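**Dalcombe issues cable and work-area guidance for bench-mounted arms**

Dalcombe has published a short code of practice for laboratories running two robotic arms over a shared table. The document, dated 19th April, replaces the site's earlier notes and applies to new set-ups at once. Existing ones have until June to comply.

The code has 5 clauses. The work area must be marked on the tabletop with tape, and the marking renewed whenever the table or base is moved. Cables leaving a wrist or end module must be secured at 2 points before they drop below table height. Loose runs across the floor are to be covered or tied back. Power strips may stay on the table only outside the marked area. A named operator must be within reach of the stop control while either arm is energised.

Jade Greenwood, who edited the text, said cable snags made up most of the 452 entries in the site log. "The arms themselves are rarely at fault," she said. "A wire catches on the table edge and the connector goes."

Tekside, which shares the laboratories, will adopt the same wording. Graham Clegg asked for an exemption for short trials, and this was refused. Comments on the clause covering floor cables should be sent to Callum Whiteley.
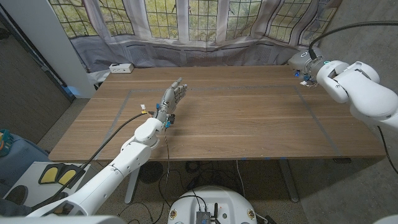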